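Two hours at the Flurkham mattress works

6 min read

The Flurkham mattress works opens its doors to the public one Sunday a year, and this year that was Sun 11 December, in sleet. I went because my own mattress has a valley in it and because the flyer promised free cider. The cider was in thimbles. The tour was two hours.

There were 20 of us in the first group, most of us damp. Our guide was Osaze Iyamu, who has worked on the spring line long enough to wince when somebody says "box spring" and means something else. He handed out hairnets, then earplugs, then a second hairnet for a man whose beard had apparently not been budgeted for.

The spring room comes first, and it is loud. Wire goes in off a reel the size of a tractor wheel and comes out as coils, each one dropped into its own little fabric pocket and sealed. The queen-size Mollel, their middle model, has 1,975 of these. I asked if anybody would notice 1,974. Osaze said the machine would stop. I said I meant a sleeper. He said the machine would stop.

After that you cross a yard (bring a hood) to the foam building, which smells like a new car that somebody has baked bread in. The blocks come in from Plustberg on a truck and have to rest before they can be cut. I have worked for companies that gave me less recovery time. The saw is a long thin band that slides through sideways with almost no noise at all, and it was the only thing all morning that made the kids shut up.

Then the showroom, where they would very much like you to lie down. You get paper booties and ten minutes, and a woman with a clipboard asks whether you are a side, back or front sleeper. I said it depended on the news. She wrote down "side." 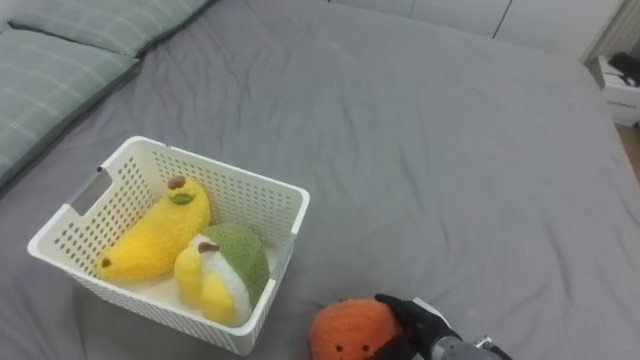
I tried three. The Garko is the cheap one and feels it, although after the yard I would have taken a nap on the saw. The Mollel was very good. The top model has a name I didn't write down and a price I did, and then crossed out. A couple next to me lay on it in their coats, holding hands and staring at the ceiling like people on a tomb, and when their ten minutes ran out they asked for ten more.

The last stop is testing, and I'd tell you to go for this alone. A wooden roller shaped like a very wide bottom goes back and forth over a mattress all day and all night. When we came in, the counter above it said 94, which got a laugh until Osaze explained that it was counting in thousands. Somebody asked what the roller weighs. He didn't know, and he went off to find out, and we never did hear.

Tudor Dinu, who runs the testing room, gave a short talk about sag. He has strong views on it. You should rotate your mattress head to foot twice a year, he says, and he does his own in August and again after the holidays. He asked for a show of hands from those of us who did the same. One hand went up, and its owner's wife pulled it back down. He also doesn't care for mattress toppers, which he called "a hat on a hole."

Practical stuff. Parking is free but the lot fills by ten, and the overflow is a field, with everything that word means in December. The number 66 bus stops at the gate but only every hour on Sundays, so check the return times before you get attached to anything in the showroom. Kids under eight can't go in the spring room. The cafe does a decent grilled cheese and a coffee I'd call warm. There's a factory seconds sale in the loading bay, cash or card, mostly pillows and protectors, plus a few mattresses with crooked labels. You have to get those home yourself, and I watched a man trying to feed a full-size into a hatchback for the entire length of my sandwich.

I bought a pillow. The valley is still there, but I rotated it on Monday night, so now it's under my feet.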